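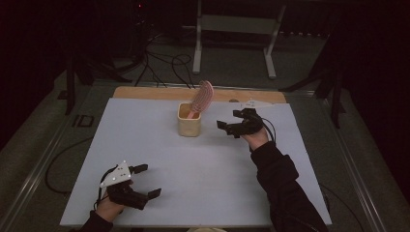

Blog > Household > Storage and Upkeep

Sep 2, 2020
By Juwita Sopacua

The care of hairbrushes is a subject to which most households give very little thought, and my own was no exception until March, when I undertook a review of the bathroom shelf and the drawer beneath it. The drawer had for many years served as the general place of deposit for brushes, combs, hair ties, spare razors and the instruction leaflets of appliances long since discarded. The brushes lay on their faces at the bottom of it and collected fluff. It was decided that they should in future be kept upright in a container, handle downwards, in the manner of the pink brush standing in its small cream cup, with the bristles clear of any surface. This arrangement has now been in force for several months and I wish to record how it has been maintained.

The choice of container required more attention than expected. A drinking glass was tried first and was withdrawn from service after it fell over twice under the weight of a large paddle brush. A tall jar held the brush securely but covered the lower bristles. A low, squat vessel with a wide base is to be preferred, provided that the opening is narrow enough to stop the handle from sliding to one side. Mine was purchased from Stubbs, in the row of shops behind the library, where it was sold as a holder for toothbrushes. Similar items are available at Flellilar at a higher price.

Containers of this type should be emptied and rinsed once a week. Dust, loose hair and a certain amount of powder will settle at the bottom, and a pale interior shows all of it.

With regard to the brushes themselves, the following procedure is observed. Loose hair is lifted out with the tail of a comb, working from the edge of the head towards the middle. The head is then passed through warm water to which a little mild shampoo has been added. A brush with a cushioned pad must not be left to soak, as water enters through the small air hole and remains there. It is afterwards laid bristles down on a towel overnight and is returned to its cup only when fully dry.

My neighbour Karthikeyan Raju has asked whether a brush of natural bristle may be treated in the same way. I have advised him to use cooler water and less of it. He also keeps his brushes in the hall, beside the keys, a practice on which I have no settled view.

One matter remains outstanding. The combs have not yet been assigned a permanent place. They are too short for the cup and disappear into it entirely, and they have for the present been returned to the drawer.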